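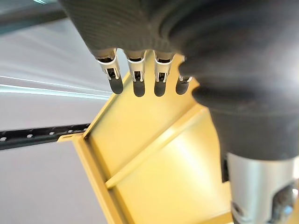
Stores move: where things are now

The small parts store at Wurimbridge has been sorted, and the stock for the Trirby workshop is being boxed up this month. The work took longer than planned. Eleven drawers had lost their labels over the years, and the contents had to be checked against the old Zeltent stock list one drawer at a time.

Parts that are picked every day stay at hand on the yellow units. Anything going to Trirby goes into a bin first, and the bin is checked against the packing slip before it leaves the room.
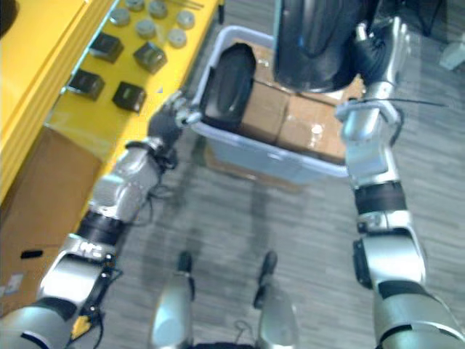
Boxed parts in one of the blue bins, beside the yellow shelving.

Please use the shallow bins for taped boxes only. Open boxes should go on the returns bench by the door, where they will be counted and resealed. The limit is 16 kg per bin, and that includes any packing material.

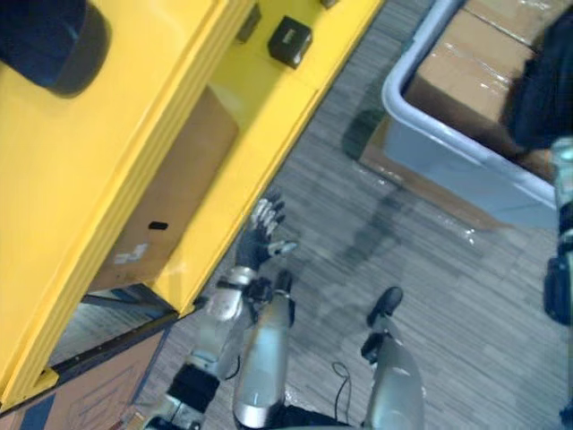

Cardboard and wrap are still the main complaint. The recycling cage is emptied at 6 a.m., and whatever misses it stays with us until the next round. Flattened sheets end up on the floor next to the yellow racks, and bits of clear wrap get left on the carpet tile, where they are easy to slip on. Fold the sheets, put the wrap in the clear sack, and take both to the cage before you go home. The Crăciun order comes in August and will bring a lot more of the same.
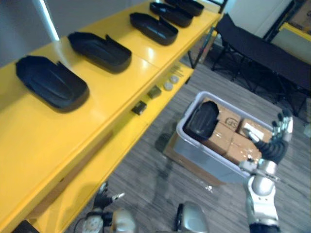
The shelf plan has changed a little. Larger molded pieces now have the top level and small hardware goes on the step below, so that a long reach isn't needed for pins and discs. Black trays should be set out in a row along the top with space between them, and the ones at the far end have already started to overlap. Slide them apart when you pass. If the row is full, a tray can stand on its side against the wall of a bin, next to the boxes, as long as it doesn't stop the bins from stacking.

New labels are in the desk drawer, in 2 sizes. Use the larger ones on bins and write the destination in full. The revised shelf plan is pinned up by the light switch, and corrections can be written straight on it.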